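双臂拆台式机，按 Skendau 的方法复现，成功率上不去，是该加数据还是方法本身有坑？

板凳腿儿
发布于 2023年3月6日 星期一
标签：机器人操作 模仿学习 双臂 拆解 电子回收

先说背景。我们组在做废旧台式机的自动拆解，项目名叫 Voltell，我负责里面最磨人的一段：侧板已经拆掉、机箱放倒之后，一条胳膊扶着，另一条胳膊把扩展卡挡板那里的塑料卡扣拨开，再把里面的卡拔出来。听着简单吧，我刚接手的时候也这么觉得，以为两个月能收工，结果现在做梦都在听那个卡扣“咔”一声（或者没有“咔”一声）。

方法上我照着 Skendau 那套来。没看过的朋友我大概讲一下：他们认为遥操作示教里绝大部分帧都是手在空中飘，真正有信息量的是接触前后那一小段，所以训练时按手腕力的变化给每一帧算权重，接触附近的帧多采，空中飘的帧少采。网络结构没什么花样，就是图像加关节角进去，一段动作序列出来。论文里的曲线漂亮极了，重采样和不重采样差出一大截，我当时看完就跟导师拍胸脯了。

然后我自己采了 600 条示教，全是我和师弟两个人轮流采的，机箱型号混着来，有前面板带提手槽的那种，也有不带的。训练很顺，损失降得也好看。上真机测了 20 次，成了 7 次。不加重采样的版本也差不多是这个水平，我看不出区别。

失败的样子主要有几种：
一种是手指到了卡扣上方，停住，微微发抖，就是不往下走，像在想事情。
一种是下去了，但是压在卡扣旁边的金属上，越压越用力，最后触发保护停机。
还有一种最气人，卡扣拨开了，它又去拨一遍，把它拨回去了……

我试过的东西：调大重采样的倍数（更抖了）；把动作序列变短（没那么抖，但经常够不着）；换数据增强，亮度对比度随机抖一抖（没看出变化）；手腕力也作为输入喂进网络（有一次跑得特别好，我高兴了一晚上，第二天再也没跑出来过）。

我现在的问题是：
第一，这个结果是不是单纯数据不够？再采一批要占用设备好几周，采之前想问清楚。
第二，有没有人真的把 Skendau 的结果在自己的机器上跑出来过？我快怀疑是我理解错了。
第三，隔壁组建议我直接换成写死的脚本加视觉定位，说这个阶段学什么学。我不太甘心，可我也没有数据去反驳他们。

相机是工作台边上一台固定的，加一台手腕上的。两条胳膊同型号，夹爪是两指连杆式的。桌面是铝型材。要别的信息我再补。

先谢谢各位，真的有点急，组会又要到我了！

板凳腿儿 补充：
有人私信问力信号从哪来的，是臂自带的关节力矩估算出来的末端力，没有另外装力传感器。还有人问师弟和我的示教有没有分开统计，没有，混在一起了，文件名里倒是能看出来谁采的。

三个回答

半罐机油

数据不够，再采。我们做抓取的时候也是这样，少的时候怎么调都不行，多了自然就好了。600 条听着多，分到每种机箱就没多少了。另外试试换个大一点的骨干网络，预训练过的那种，冻结前几层。

学习率也可以调调。

下面的留言：

板凳腿儿：请问你们抓取是从多少加到多少开始变好的？有没有曲线？我想拿去给导师看。

半罐机油：曲线当时没存，印象里就是变好了。

南墙已拆：抓取跟拨卡扣差得有点远，抓取手指偏一点照样抓得起来，卡扣偏一点就压到铁皮上了。

雾里调参

我没跑过 Skendau，不过题主描述的这几种失败我都很眼熟，说几个可以先查的地方吧，都不用重新采数据，一下午能查完。

先查时间戳。图像、关节角、力这三路信号是不是对齐的？你们的力是用关节力矩估的，估算里面多半带滤波，滤波就有延迟。延迟放在别的地方问题不大，偏偏 Skendau 这个方法是拿力的变化去定位“接触那一刻”的，力一晚，权重就全压到接触之后去了，接触之前那一小段对准的动作反而被当成飘在空中的帧给少采了。你想想你那个“压在旁边金属上越压越用力”，很像是网络只学会了压、没学会对准。

查法很土：挑几条示教，把固定相机的画面一帧帧翻，人眼标出手指碰到东西的那一帧，再跟力曲线跳起来的那一帧比。差多少帧一目了然。

再查停住不动的那种。你去数据里看看，你和师弟遥操作的时候是不是到了卡扣上方都会停一下、看一眼、再往下？人都会这样的，我自己采数据也停。示教里有停顿，网络又看不到自己已经停了多久，它就学会了一直停。处理办法有人是把速度接近零的帧直接删掉，我试过，好用，但是删狠了会把需要慢慢压的动作也删没，门槛要一点点试。

拨开又拨回去的那个，我猜是相机看不出卡扣开没开。塑料件那么小，固定相机离得远，缩放到网络输入尺寸以后可能就剩一小团颜色。你把喂进网络的那张缩小图存下来，自己看，如果你自己都判断不了它开没开，就别指望网络了。手腕相机到了那个位置又常常被手指挡住，所以两边都瞎。可以试试给固定相机多裁一块局部图，单独喂进去。

至于换不换脚本，我没立场说，看你们项目要什么。如果就是要交一台能拆的机器，脚本没什么丢人的。

下面的留言：

板凳腿儿：我去翻了！力真的晚！而且不同姿态下晚得还不一样，胳膊伸得远的时候晚得更多。缩小图也存了，说出来难受，我自己看了半天看不出卡扣开没开。

雾里调参：那先别采新的了，把权重重新算一遍再训，省你几周。

板凳腿儿：好，已经在训了。

南墙已拆

看到题目就点进来了，因为这个坑我从头到尾踩过一遍，我们这边的项目叫 Clenent，也是双臂拆台式机，任务跟你几乎一样（卡扣、挡板、拔卡），后来还接着做了拆内存和拔电源线。我尽量写细一点，写得啰嗦别嫌弃哈，想到哪写到哪。

先回答你第二问：有，我们跑出来了，但只跑出来一半。重采样确实有用，前提是接触时刻标得准。我们最早也是用关节力矩估算的力，加不加重采样没区别，跟你一模一样。后来我懒得跟滤波器较劲，干脆不用力去定位接触了，改成看夹爪指令和夹爪实际开度的差，再加上末端指令位置和实际位置的差，两个差一起看。手指顶到东西的时候，指令还在往前走，实际走不动了，这个差冒出来得比估算力早，而且没有那么多姿态相关的毛病。改完之后重采样和不重采样才终于拉开了。所以楼上说的时间对齐是对的，我再补一刀：光平移一个固定延迟不够，你自己也看到了，伸得远的时候晚得更多，平移只能救一部分。

没跑出来的那一半，是他们论文里说的跨机型泛化。我们换个没见过的机箱就垮，垮得很彻底。我后来仔细对过，他们测试用的机型卡扣都是同一类，位置变、形状不怎么变。你要是卡扣种类杂，别拿他们那个数去跟导师承诺（我承诺过，下场就不说了）。

然后是我最想说的，评测的方法。

你测了 20 次，这个次数拿来看“能不能用”还行，拿来比较两个版本谁好谁坏是不够的。你说力信号喂进去有一次跑得特别好，第二天又没了，我觉得八成就是运气，加上你摆机箱的位置不知不觉变了。我们吃过一样的亏，有一阵子每天早上都觉得自己有重大突破，下午就没了。

后来我们改成这么做：把整个任务拆成几段，手指移到卡扣上方算一段，拨开算一段，夹住卡算一段，拔出来放到一边算一段。每一段单独摆好初始状态，单独测。比如测“拨开”这一段，就由人把手臂开到卡扣上方附近的随机位置，从那里开始放策略去跑。好处是你不用每次都指望前面几段先成功，测出来的数也能告诉你到底卡在哪儿。整条链路跑下来只有一个成或不成，信息量太可怜了。

机箱的摆放也要管住。我们让固定相机存一张参考图，每次摆之前把参考图半透明叠在实时画面上，对着摆，A 版本和 B 版本用同一组摆放位置，交替着测，测一次 A 测一次 B。千万别上午测完 A 下午测 B，光线、桌面、线缆下垂的样子都在变，尤其是机箱里那一把电源线，碰一次换一个形状，我怀疑网络有时候是在看线认位置的。

我们最后定的是每个版本每段测 34 次，为什么是这个数，说来很朴素，就是一个人连续盯着不烦躁的上限，再多手就开始乱摆了。你们可以自己定，提前定好就行，别测到一半觉得势头不错就停。

按这个办法测下来，我们的结论和一开始想的差别挺大的：

移到卡扣上方这一段，学习和脚本打平，脚本还更快。
拨开卡扣这一段，学习的明显好，脚本输在塑料件老化以后手感不一样，有的一碰就开，有的得使劲，写死的行程顾不过来。
夹住卡这一段，谁都一般般，主要看视觉。
拔出来这一段，学习的好，它会左右晃着往外拔，这个动作是人示教的时候自然带进去的，我让同事写脚本写这个晃法，他写了一礼拜，晃出来的样子像在筛面粉。

所以你的第三问，我的意见是混着来：空中移动交给脚本加视觉定位，接触的那两段用学的。你拿着分段的数去找隔壁组，大家都有台阶下，哈哈。而且混着来以后，需要的示教也短了，每条从手指在卡扣上方开始录就行，采起来快很多，也没有那么多空中飘的帧要靠重采样去压，等于把 Skendau 想解决的问题绕过去了一部分。

再说停住发抖。楼上讲的删静止帧我们也用，另外我加了一条采集时的规矩：遥操作的人到了卡扣上方不许停，要看清楚就在上面更高的地方先看清楚，看好了一口气下去。刚开始会采废不少条，练两天就顺了。你和师弟的数据建议分开训一次看看，文件名能分出来就太好了！我们这边有两个人拨卡扣的方向习惯不同，一个从外往里推，一个用指尖勾，混在一起网络就学了个折中，两头都不靠，悬在中间抖。分开训之后，单独任何一个人的数据都比混在一起好，尽管条数少了一半。我当时看到那个结果坐在那儿愣了好久，心想我们花那么大力气凑条数是图啥。所以你第一问，我的回答是先别加。

拨开又拨回去，我们是加了一个很笨的东西：一个小分类器，只看卡扣局部那一块，判断开还是没开，开了就强行切到下一段，不给它后悔的机会。论文里写出来不好看，组会上被说过“不够端到端”，可它管用，我留着了。卡扣颜色跟金属反差大的机型几乎不会判错，灰色卡扣配灰色铁皮的就比较惨，手动标的图得多标一些。

还有几个零碎的，想起来就写上。

扶机箱的那条胳膊别跟着一起学，我们前期两条胳膊一起出动作，扶的那条老是学着另一条轻轻晃，机箱跟着晃，卡扣位置就一直在变。后来扶的那条固定成几个姿态，问题少了一大半。等你要做两条胳膊真的需要配合的动作（比如一边压一边拔）再放开它。

铝型材桌面滑，机箱放倒以后一推就走，我们在桌上加了限位的塑料夹具，顶住机箱一头，评测的可重复性一下就好了。

保护停机的阈值，训练数据采集和评测要用同一套。我们有一回采集时放得松、评测时收得紧，策略学到的力度一上来就停机，查了好多天，最后是在配置文件里翻到的，气得我中午多吃了一碗饭。

CPU 插座那边，如果机箱里的处理器已经被取走、压杆是掀开的，路径规划一定要避开，针脚碰一下就歪。废机器歪了无所谓，可是我们后来跟一家叫 Wikström 的回收厂合作，他们要求主板能用的尽量保住，我们才发现之前的策略有一部分轨迹是贴着插座上面扫过去的，以前根本没统计过这件事。你要是以后也要接这类需求，评测表里早点加一列“有没有碰坏别的东西”，事后补很痛苦，只能回去翻录像。

代码现在没法放，合同还没谈完，评测的记录表格我可以发你，私信我留个邮箱就行。表格是我自己画的，丑，凑合用。

下面的留言：

板凳腿儿：啊啊啊太感谢了！我先把师弟和我的分开训了，还没测完，但肉眼可见地没那么抖了。师弟是勾的，我是推的，我俩今天才知道对方怎么拨。

雾里调参：指令和实际开度的差这个思路好，收藏了。

板凳腿儿：再追问一句，你们的分类器看的是固定相机还是手腕相机？

南墙已拆：固定的，从侧上方看下来，手腕那台到最后一段基本只能看见手指。裁图的时候把挡板整个裁进去，别只裁卡扣，手指悬在上面的时候经常会挡住一角，留点周围的东西它才知道自己在看哪儿。我们台子上差不多就是这么个布局，你对照着调相机角度吧。

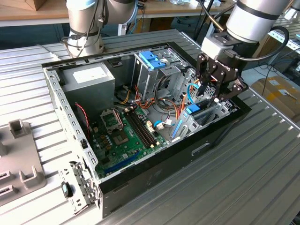
裁图的大小也别一次定死，我是先裁大一圈训一版，再一点点往里收，收到准确率开始掉就退回去一档。换了相机支架要重新来一遍，螺丝松了也算换，我习惯每天开机先拿参考图叠一下再干活。表格今晚发你，有一列缩写看不懂的话直接问我。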